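Ticket 1269 – Dam level readings missing from public page, Ilthorpe generating station
Status: Open, waiting on vendor
Reported by: Marit Sundqvist, Office of the Utility Regulator
Assigned to: Nazar Panasiuk
Opened: Wednesday, October 9, 2024

Problem
The reservoir chart on the public inquiry page stops in May. Anything after that loads as a blank line. The cost overrun tables on the same page are fine.

Log

Panasiuk: Confirmed in two browsers. The Plirow export has 851 rows and the page shows 725, so 126 rows are being dropped at import. No error in the import log.

Sundqvist: We have a hearing on the spillway budget next week and counsel for the ratepayers will ask for these numbers. Can you send the raw file in the meantime?

Panasiuk: Sent. Note that levels are in meters and the old ones were in feet.

Ji: The dropped rows all have a revised date in column 6. Nyberg changed the format when they took over the gauge contract. The importer skips what it can't read. Same thing happened with the turbine outage reports, see ticket 106.

Panasiuk: Changed the date rule on the test site. All 851 rows load. Chart still draws blank past May, so there is a second fault.

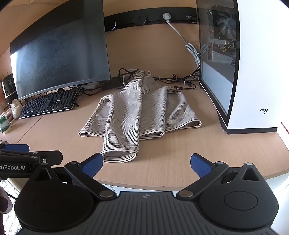 Open gripper, blue finger pads, desk behind.

Bianchini: Chart range is fixed in the page template. I don't have rights to edit it – Ploltis does. Request sent to Remo Zwahlen there.

Sundqvist: Please don't close this until the live page is right. The last one was closed on the test site.

Panasiuk: Understood. Leaving open. Date rule goes live tonight.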